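제목: Re: [통신업계 메일링] Cullent의 Ondis 지방망 인수 건, 도매 요금은 어떻게 되나
보낸 사람: Krisztina Bozsik
날짜: 1월 18일 목요일

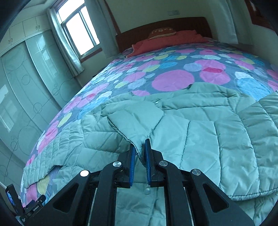
Ferenc 님 메일 잘 읽었습니다. 답이 길어질 것 같아 인용문 사이에 나눠서 적겠습니다. 먼저 밝혀 두자면 저는 작년 10월까지 Kendness에서 도매 계약을 담당했고 지금은 그쪽과 계약 관계가 없습니다. 아래 내용은 공개된 자료와 제가 일하면서 얻은 일반적인 경험을 바탕으로 한 것입니다. 계약서 원문에 해당하는 내용은 쓰지 않겠습니다.

Ferenc Barta 님이 쓰신 글:

> Cullent가 Ondis의 지방 광케이블망을 사들이기로 했다는 발표가 나왔는데,
> 보도자료에는 소매 가입자 얘기만 있고 도매로 회선을 빌려 쓰는 사업자
> 얘기는 한 줄도 없습니다. 저희처럼 Ondis 회선 위에서 서비스하는
> 작은 업체는 어떻게 되는 겁니까?

보도자료에 없는 것은 맞습니다. 다만 주주 대상 설명 자료 뒤쪽 부록에 짧게 나옵니다. 표현은 "기존 도매 계약은 잔여 기간 동안 승계한다"는 정도입니다. 승계한다는 말은 계약이 끊기지 않는다는 뜻이고, 조건이 그대로라는 뜻까지 담고 있는지는 각자 계약서의 양도 조항을 봐야 합니다.

양도 조항은 보통 두 가지 중 하나입니다. 하나는 상대방 동의 없이 계열사나 영업 양수인에게 넘길 수 있다고 적은 것이고, 다른 하나는 사전 서면 동의를 요구하는 것입니다. Ondis가 초기에 쓰던 표준 양식은 앞의 것이었고, 나중에 개정된 양식은 뒤의 것에 가까운 것으로 알고 있습니다. 귀사 계약이 언제 체결됐는지에 따라 다르니 첫 장의 양식 번호부터 확인해 보시기 바랍니다. 갱신하면서 본문은 그대로 두고 부속 합의서만 바꾼 경우도 많습니다. 그럴 때는 원래 본문이 적용됩니다.

> 발표문에는 넘어가는 망의 길이가 3,572킬로미터라고 되어 있습니다.
> 그런데 Ondis가 예전에 낸 자료에는 지방망이 4,000킬로미터가 넘는다고
> 했습니다. 나머지는 어디로 간 겁니까?

이 부분은 저도 처음에 이상하게 봤습니다. 제가 이해하기로는 차이가 두 군데서 나옵니다. 첫째는 Mamani와 공동으로 소유한 구간입니다. 공동 소유 구간은 Ondis가 지분만 갖고 있어서 이번 거래 대상에서 빠졌고, Mamani 쪽에 우선매수권이 있습니다. 둘째는 전신주에 걸린 오래된 가공 케이블인데, 예전 자료에서는 이것도 망 길이에 넣었지만 실제로는 쓰지 않는 구간이 섞여 있었습니다.

소규모 사업자한테 중요한 것은 첫째입니다. 만약 귀사가 빌려 쓰는 회선이 공동 소유 구간을 지난다면, 거래가 끝난 뒤에는 한 회선의 앞부분은 Cullent가, 뒷부분은 Ondis나 Mamani가 관리하게 됩니다. 장애가 나면 어느 쪽에 신고해야 하는지부터 정해 두어야 합니다. 예전에 다른 사업자끼리 비슷하게 망을 나눴을 때 제일 많이 나온 불만이 요금보다 장애 접수 창구 문제였습니다. 양쪽이 서로 자기 구간은 정상이라고 답하고 그 사이에 하루가 지나갑니다.

회선별 경로 내역은 요청하면 줍니다. 계약 담당자 말고 운영 쪽 창구에 요청하는 편이 빠릅니다. 요청할 때 회선 번호를 전부 적고, 접속점 사이의 구간마다 소유자를 표시해 달라고 하십시오. 소유자 표시를 따로 요구하지 않으면 접속점 이름만 나열된 표가 옵니다.

> Viktória Pintér 님은 지난번에 경쟁 당국이 조건을 붙일 거라고 하셨는데,
> 조건이 붙으면 도매 요금이 동결되는 것 아닌가요?

그렇게 될 수도 있지만 기대는 낮게 잡는 것이 좋겠습니다. Viktória 님이 말씀하신 것은 도매 제공 의무를 유지하라는 조건이었던 것으로 기억합니다. 제공 의무와 요금 동결은 다른 문제입니다. 의무만 있으면 Cullent는 회선을 계속 빌려주되 자기 요금표를 적용할 수 있습니다. 혹시 제가 잘못 기억하고 있으면 Viktória 님이 바로잡아 주십시오.

Cullent의 현재 도매 요금표는 Ondis보다 구조가 복잡합니다. Ondis는 용량과 거리로 값을 매기는데 Cullent는 접속점 등급이라는 것이 하나 더 있습니다. 대도시 접속점은 싸고 지방 접속점은 비쌉니다. 이번에 넘어가는 망은 대부분 지방이라서, 등급 체계를 그대로 가져오면 같은 용량이라도 청구액이 올라갑니다. 얼마나 오를지는 접속점을 어느 등급에 넣느냐에 달려 있고 아직 공개된 것이 없습니다.

의견 수렴 절차가 열리면 이 부분을 구체적으로 써서 내는 것이 가장 효과가 있을 겁니다. "요금이 오르면 안 된다"는 식의 의견은 많이 들어오고 대체로 검토 보고서에 한 줄로 묶입니다. 접속점 이름과 현재 지불하는 요금, Cullent 요금표를 적용했을 때의 요금을 나란히 적은 의견은 따로 다뤄집니다. 영업 비밀이 걱정되면 비공개본과 공개본을 나눠서 제출할 수 있습니다. 공개본에서 어느 부분을 가렸는지 표시하고 가린 사유를 한 장 붙이면 됩니다.

> 저희 가입자 중에 읍 단위 관공서와 학교가 있습니다. 회선이 바뀌는
> 과정에서 끊기면 곤란한데, 물리적으로 바뀌는 것이 있습니까?

당분간은 없다고 봅니다. 케이블과 국사는 그대로이고 소유자만 바뀝니다. 문제가 생길 수 있는 시점은 나중에 Cullent가 관리 시스템을 통합할 때입니다. 그때 회선 번호 체계가 바뀌고, 경우에 따라 접속 장비를 교체합니다. 장비 교체는 새벽 시간에 하는 작업인데 공지가 계약서에 적힌 대로 오는지가 관건입니다. 계약서에 작업 공지 기간이 적혀 있지 않다면 이번 기회에 문서로 받아 두십시오. 승계 동의서를 써 달라고 연락이 올 때가 요구하기 좋은 때입니다. 서명한 뒤에는 지렛대가 없습니다.

이중화가 되어 있다고 생각하시는 회선도 다시 보셔야 합니다. 주 회선은 Ondis, 예비 회선은 Cullent로 나눠 놓은 업체가 꽤 있습니다. 거래가 끝나면 둘 다 같은 회사가 됩니다. 케이블 경로가 다르면 물리적인 이중화는 유지되지만, 관리 시스템이 하나로 합쳐지면 설정 오류 한 번에 두 회선이 같이 내려갈 수 있습니다. 관공서 계약에 "서로 다른 사업자의 회선으로 이중화한다"는 문구가 있다면 계약 위반 문제가 생길 수 있으니 그 문구도 찾아보시기 바랍니다.

> 마지막으로, Kendness도 입찰에 들어왔다가 빠졌다는 얘기가 있던데
> 사실인가요? 혹시 다시 들어올 가능성이 있습니까?

이 질문에는 답하지 않겠습니다. 제가 그 회사에 있었던 시기와 겹쳐서 아는 것이 있든 없든 말씀드리기가 적절하지 않습니다. Szabolcs Hegyi 님이 지난달에 이 메일링에 올리신 정리 글에 언론 보도가 날짜순으로 모여 있으니 그쪽을 보시면 됩니다.

그 글에 대해 한 가지만 보태겠습니다. Szabolcs 님은 인수 대금이 망 길이에 비해 낮다는 점을 들어 Ondis의 자금 사정이 급했다고 보셨습니다. 가능한 해석이지만, 지방망은 유지 비용이 함께 넘어간다는 점도 감안해야 합니다. 관로 임차료와 전신주 사용료는 회선이 비어 있어도 나갑니다. 임차 계약 중 상당수가 곧 갱신 시기를 맞는데, 사는 쪽에서는 갱신 후의 금액으로 계산했을 겁니다. 그래서 대금만 가지고 파는 쪽 사정을 짐작하기는 어렵습니다.

그리고 Nabil Nassar 님이 따로 물어보신 공동 대응 건도 여기에 같이 답합니다. 작은 사업자 몇 곳이 의견서를 함께 내는 방안인데, 저는 찬성입니다. 다만 요금 정보를 서로 주고받는 방식은 조심해야 합니다. 경쟁 관계에 있는 사업자끼리 개별 요금을 공유하면 그 자체로 문제가 될 수 있습니다. 각자 자료를 변호사나 회계사 한 사람에게 보내고, 그 사람이 합친 숫자만 의견서에 쓰는 방식이 안전합니다. 예전에 관로 사용료 건으로 의견서를 낼 때도 그렇게 했고, 회선 수 기준으로 200회선이 넘게 모이니까 당국에서 따로 면담 요청이 왔습니다.

비용은 나눠 내야 하는데 회선 수에 비례해서 나누자는 쪽과 똑같이 나누자는 쪽이 매번 갈립니다. 이것은 참여할 업체가 정해진 다음에 이야기하는 것이 좋겠습니다. 지금까지 저한테 참여 의사를 알려 온 곳은 4곳입니다. 더 있으면 Nabil 님한테 직접 연락해 주십시오. 메일링 전체에 답장하지 않으셔도 됩니다.

Ferenc 님이 지금 하실 일을 순서대로 적으면 이렇습니다.

1. 계약서 양식 번호와 양도 조항 확인
2. 운영 창구에 회선별 경로와 구간별 소유자 요청
3. 관공서와 학교 계약에서 이중화 문구 확인
4. 승계 동의서가 오면 서명 전에 작업 공지 기간과 장애 접수 창구를 문서로 요구

경로 내역은 받는 데 시간이 걸리니 2번을 먼저 보내 놓고 1번을 보셔도 됩니다. 동의서에 회신 기한이 적혀 있고 기한을 넘기면 동의한 것으로 본다는 문구가 들어가는 경우가 있습니다. 그런 문구가 있으면 기한 안에 "검토 중이며 동의를 유보한다"고만이라도 회신해 두십시오. 이메일로 보내도 되는지는 계약서의 통지 조항에 나와 있습니다. 등기 우편만 인정하는 계약도 있습니다.

의견 수렴 일정은 아직 공고되지 않았습니다. 공고가 나오면 이 메일링에 올리겠습니다. 저보다 먼저 보신 분이 있으면 제목에 "공고"라고 넣어서 올려 주시기 바랍니다. 지난번에는 같은 공고가 제목이 다른 메일로 여러 번 올라와서 답장이 흩어졌습니다.

Krisztina Bozsik

--
이 메일링의 지난 글은 회원 페이지의 보관함에서 볼 수 있습니다.
수신을 그만두려면 제목에 "해지"라고 적어 관리자 주소로 보내 주십시오.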